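20/02/2022

Markos Sfakianakis has been retired for almost 200 days and he is terrible at it. I went over for coffee and found him up a ladder, oiling a hinge that I would swear has never made a sound in its life. He ran the ferry ticket office at Kokance for most of his working years and still talks to visitors as if there were a line behind them. I got my coffee, my cookie and a look that said next, please.

He is a hard man to do anything for. He won't take a ride home. He won't take soup. When the town wanted to give him a plaque he asked what it would cost and then suggested they fix the steps at the dock, so now we have good steps and he uses the handrail with what I can only call pride. I've tried to dislike him for it and got nowhere.

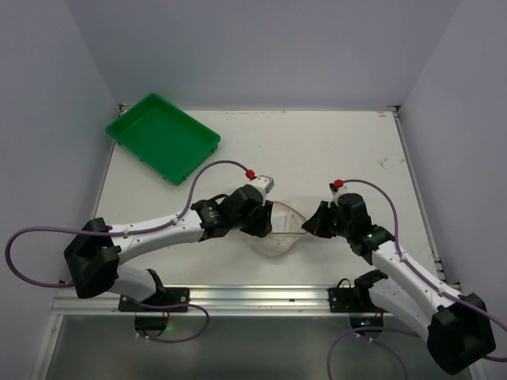

Loukia Raptis told me later, on the phone, that I had him all wrong, that he wanted the plaque very badly and has been sulking since May. She said he had even cleared a spot for it over the radio. I said I'd seen the spot and taken it for modesty. She laughed for longer than I thought was needed.

So I don't know. I've known the man 20 years and it seems I've been admiring a sulk. I walked home by the dock and counted nothing, thought about nothing much, and tried the steps. They really are very good.

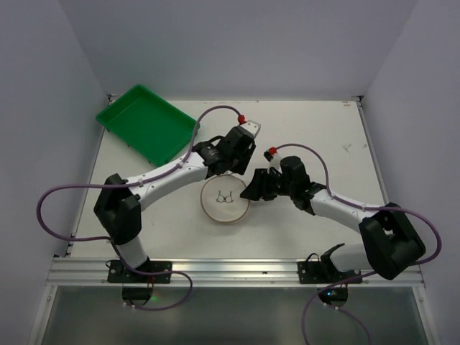
Gray walls, white table.

Must call him about the ladder. It's mine, I lent it to him two winters ago, and he climbed down it today and told me I ought to get one.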